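The Pilladero All-Season Duvet

From Heydari Bedding, Grirkville

White. Four sizes. Ships rolled in a cotton bag you will lose within the month.

We resisted making an all-season duvet for a long time. The phrase "all-season" usually means a duvet that is too warm in August and too thin in January, sold to people who own one closet. We are people who own one closet. So Setsuko Nomura, who runs our sewing room and has strong feelings about being cold, spent two winters and the summer between them sleeping under prototypes. The Pilladero is number 16. We don't discuss number 11.

What's in it

The filling is washed duck down and small feathers, mostly down. If you want a duvet with no feathers at all, we make one, it costs more, and you'll find it under Prernus on the bedding page. The Pilladero has a little more weight to it. Some sleepers like that. Others say it feels like being gently sat on, and they have written to us using those words.

The shell is a tight cotton weave. It rustles for the first week or so and then settles down. If you are a light sleeper married to a heavy turner, put it through one wash before you use it and most of the rustle goes.

There are loops sewn into all four corners, inside the edge, for tying to a duvet cover. Please use them. We get a steady supply of letters complaining that the duvet has slid to one end of the cover, and when we ask about the loops there is a pause in the correspondence.

Getting it onto the bed

Out of the bag it will look flat and disappointing. Give it a shake and leave it alone for a day. Down takes its time.

When you make the bed, start at the pillow end and work toward your feet. Get the top edge straight, walk to the foot of the bed, take hold of the bottom corners and pull. Go easy, as you are straightening a duvet and not starting a lawn mower. A modest drop at the foot is what you're after — enough to cover the mattress edge, not so much that the dog can reach it.

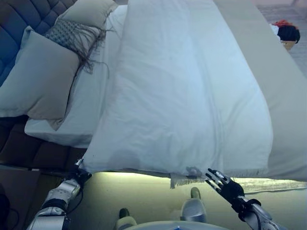
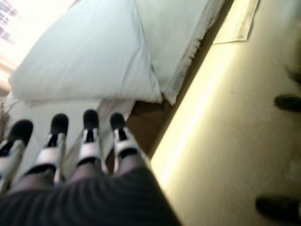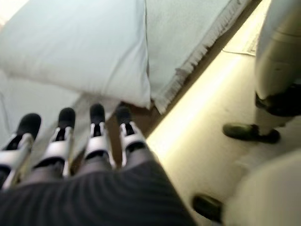

White duvet on the bed, first photo.

Sizes

Twin, full, queen and king. We cut ours a bit wide, on the theory that most duvet arguments are about width. If your mattress is very deep (you will know, because you climb it), go up one size. Covers from other makers will fit if they are sold for the same bed size, though a snug cover will squash the loft and you'll lose some of the warmth you paid for.

Washing

You can wash it at home if your machine has the room. Try this: stuff the duvet in dry. If you had to use your knee, go to the laundromat.

Use a mild detergent, and less of it than you think. Set the machine to 30 degrees Celsius, or cold if your dials are American. No fabric softener and no bleach. Dry it on low with a couple of clean tennis balls, stopping now and then to pull apart any clumps. Drying takes far longer than seems reasonable. It will feel dry well before it is dry, so run it once more. A damp duvet put away in a closet will let you know about it in spring.

Once or twice a year is plenty. Air it over a railing in between, out of the rain.

What customers say

"Warm, but I can still get out from under it in the morning, which my old one made difficult." — Golshifteh Ansari

"Good duvet. The bag is nicer than some of my luggage. Where is the bag?" — Cor Dewulf

"I took off one star for the rustling and put it back after the wash. My husband has taken it off again on principle." — Paula Neagu

Questions we get

Can I use it without a cover?
You can. You'll be washing it a lot more, and you will come to regret the coffee.

Is it warm enough for a cold bedroom?
For most bedrooms, yes. Zsolt Simon in our shop keeps his windows open all winter and adds a wool blanket on top. We have asked him about this and he is happy.

A feather poked through. Is it broken?
No. Pull it back in from the other side of the fabric and rub the spot with a fingertip. If you pull it out toward you, you make the hole bigger and its friends will follow.

Does it come in gray?
It does not come in gray. We have heard you about the gray.

Repairs and returns

We guarantee the seams for 10 years. If one opens up, mail the duvet back and we'll close it and top up any filling that got away. Chewed corners aren't covered, but we will fix them for the cost of the work. Since opening the repair bench we have mended 1,377 duvets, and a good share of them arrived with dog hair as supporting evidence.

Returns are fine within 30 days, provided it hasn't been washed. We will ask why you're sending it back. You may say anything you like, including gray.

Page last updated 16 March 2023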